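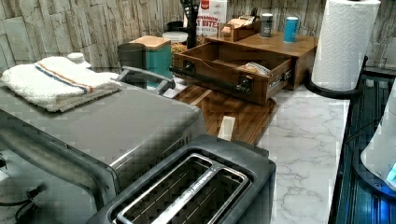 Planning a budget for a small kitchen arm: what am I missing?

Posted by Marcus Park, Triltavstead

I'm pricing a bench-mounted robot arm to practise kitchen jobs on an ordinary counter: opening and shutting a drawer, picking up packets, moving a folded towel, loading a two-slot toaster. The counter is already crowded with canisters and a paper towel roll, and I'd like to leave it that way.

Tullex has quoted me for a single arm with a parallel gripper, 41 weeks' lease or outright purchase. Hutchins sells a kit that costs less but comes without a controller. I need to put in a figure by June. Which way would you go, and what else should be in the budget?

Khurram Virk

Buy if you'll still be using it after the lease runs out. Ask Tullex what the buyout is at the end, as that wasn't in my first quote and it changed the sums.

Allow 30 per cent on top of the arm price. Mine went on spare fingertips, a clamp mount, cabling, freight and an electrician. Get two sets of fingertips at least. Soft pads are fine for a towel but they wear quickly on metal handles, and a long bar handle on a drawer gets pulled a lot.

Measure reach with the drawer fully open. I measured mine shut and had to move the mount. Check clearance over the tallest thing on the bench too, and keep the arm's cables well clear of the stovetop.

For packets, ask for the minimum grip width in writing. The brochure only gave me the maximum.

bench_nallau

Hutchins kit is OK. Controller took four months to turn up, so order that first. Don't forget insurance.

Marcus Park

Thanks both. I hadn't allowed anything for freight or the electrician. I've asked Tullex for the buyout figure and will remeasure with the drawer out before I send the budget in.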